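Running a liquid handling demonstration at an open day

These notes cover the bench demonstration we give at Narkari when visitors come through the automation lab. They are for staff who have not run the station before. The next open day is 4th June. The method is the same for school groups, except that the talk is shorter.

The station has two halves. On the manual side, a member of staff carries out a short pipetting task by hand. On the automated side, the Pendier arm does the same task from a stored program. Visitors see the manual version first. If the arm goes first they tend to drift off before the hand work.

What you need

One single-channel micropipette on its stand
A box of tips
Plastic transfer pipettes in their rack
Glass beaker, test tubes and a test tube rack
Water with food dye, 300 ml
The laptop with the Tekleab control software
Gloves and glasses for staff and for anyone who handles the glassware

Use dyed water only. No reagents go on this bench during an open day, including buffers.

Setting up the manual side

1. Wipe the bench down and let it dry.

2. Put the pipette stand at the back on the left, with the transfer pipettes next to it. Glassware goes at the front where the first row can see it.

3. Hang the micropipette by its finger hook without a tip. Fit the tip when the demonstration begins, so that visitors see that step as well.

4. Keep the tip box on the right. Left-handed staff may swap the sides, but should then swap them back for the next person. 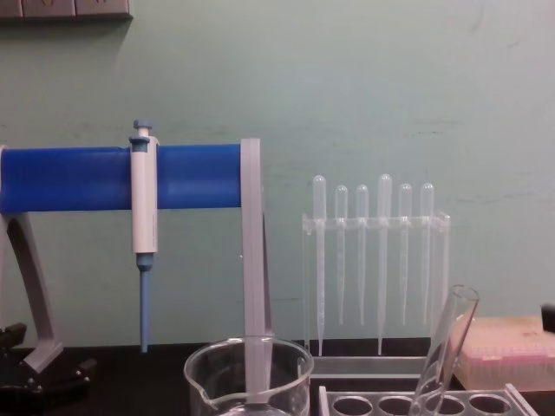 5. Fill the beaker to about half. A full beaker gets knocked.

6. Do one practice transfer. Check that the plunger returns smoothly and that nothing drips from the tip in the time it takes to cross to the tube.

Setting up the arm

1. Switch on the controller and wait for the steady light. Start-up is slow and the software will not connect before it finishes.

2. Open Tekleab and load the program called Climum. Do not load Climum 2, which was written for the old deck and will place the tip too far to the left.

3. Home the arm with the deck clear. Then load the deck from back to front.

4. Run Climum once at low speed with no liquid. Watch the tip pick-up. If the tip sits crooked, stop the run, eject it and re-teach that position before going any further.

5. Run it again at normal speed with dyed water. The full cycle takes 189 seconds. If yours is much longer, the low speed setting is still on.

6. Place the floor tape and the barrier. Visitors stay behind the tape whenever the controller is on, even if the arm is still. The stop button must be within reach of the person speaking.

Giving the demonstration

Allow 12 minutes for each group. Begin with the transfer pipettes and let one visitor move some dyed water from the beaker to a test tube. The bulb gives no control over volume, and it is easier to explain the micropipette once somebody has found this out.

Next, use the micropipette. Press to the first stop, lower the tip into the liquid, release slowly, move across, and press through to the second stop. Say each step aloud. Repeat it a few times without speaking so that people can watch your hand.

Then start Climum. Point out that the arm follows the same order of steps, and that its speeds were chosen by a person who watched for drips and bubbles. Visitors usually ask whether it can see the tube. Ours cannot. It goes to a stored position, and if the rack has been moved it will dispense onto the deck. Asif Marwat sometimes shows this on purpose by shifting the rack. Do this only with the spill tray in place.

Questions about cost and jobs come up in most groups. Answer from your own work and pass anything else to the front desk.

Between groups

Eject used tips into the waste, including the one on the hand pipette. Empty the tubes, refill the beaker and check the tape. Re-home the arm if anyone has leaned on the deck. Last November we had up to 53 visitors waiting at one point and the re-homing was skipped, which cost us a bent tip holder.

Closing down

Park the arm, close Tekleab, then switch off the controller, in that order. Rinse the glassware and leave it on the drying rack. Write any faults in the station log with the name of the program that was running.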